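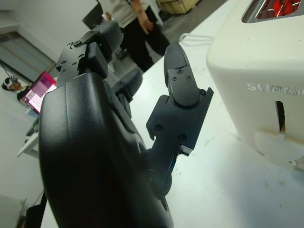
by Tonantzin Chávez
October, 6:40 a.m.

Up before the heat came on, so I stood in front of the toaster and let it do both jobs. I recommend this to anyone with a drafty kitchen and low standards. The bread takes its time and you get warm wrists.

It has been a week of toast. I didn't plan it as a week of toast. I planned it as a week of soup, and I bought the leeks, and the leeks are still in the drawer getting long in the face. But the oven is out (the part is coming from Finville, where parts apparently go to retire) and two of the burners only light if you speak to them kindly, so toast is what there is. Toast with beans. Toast with an egg if I'm feeling rich. Last night toast with the end of the plum jam, eaten over the sink in my coat like a burglar.

Jalen called while I was on the second round and asked what I was having. I said toast. He said, "Still?" I said there was a pickle involved. He told me he'd made a lamb thing with apricots and I congratulated him in the voice my mother used for other people's grandchildren.

The toaster itself I have come around on. I wanted a steel one. Everyone I know has a steel one and you can see the fingerprints of the whole family on it. The cream ones always looked to me like something from a dentist's waiting room, all those rounded corners. But at this hour, with the elements going red, it's the nicest thing in the kitchen, and it's certainly the only thing in here that does what it's asked. I push the lever down, it lights up, I have no notes.

Well, one note. The dial. There are numbers on the dial and I have lived with them long enough to say they are a matter of mood. 2 is warm bread. 5 is a house fire. In between there's a stretch about as wide as a pencil line where you get breakfast, and it moves. Hung, downstairs, swears you have to run it once empty to wake it up and then go a hair lower than you want. I tried it. The first slice came out perfect, so I did exactly the same for the second, and that one I scraped into the sink for a good while with the back of a knife. The scraping is a sound I associate with my father and Sunday papers, so it wasn't a total loss.

I emptied the crumbs too. I'd put this off on the theory that crumbs are insulation. I carried everything over to the trash on a sheet of newspaper, very slowly, like somebody delivering a crown, and then sneezed. So I also swept the floor. That's how cleaning gets done in this apartment, by accident and downhill.

Found under the fridge while sweeping: one almond, a bread tag, the good pen. I had accused Jalen of the pen. I will not be raising it with him.

The rye from the Drustgate bakery is the best for this, by the way, if it's a day old. Fresh, it just sulks and goes leathery. The heel has to go in on its own because it leans. They've put it up again and the slices have gotten thinner, so you pay more to see through it, but I went back anyway and got a loaf and a half. The girl asked how I could want half. I said I've been eating for one and lying about it.

Butter goes on at once, to the corners, and nobody who stops short of the corners should be trusted with keys. Then salt. Then you stand there, because if you sit down it's a meal and you have to do something about a plate.

It's nearly 10 minutes since I started writing this and I have eaten both slices and part of a third that I was saving. The radiator has started its knocking, so there'll be heat by the time I have to leave. The leeks I'll do tonight. I've written it down now, with the good pen on the back of the bakery receipt, and stuck it to the fridge above the other note about the leeks.

687 views
5 comments
Share

Search this diary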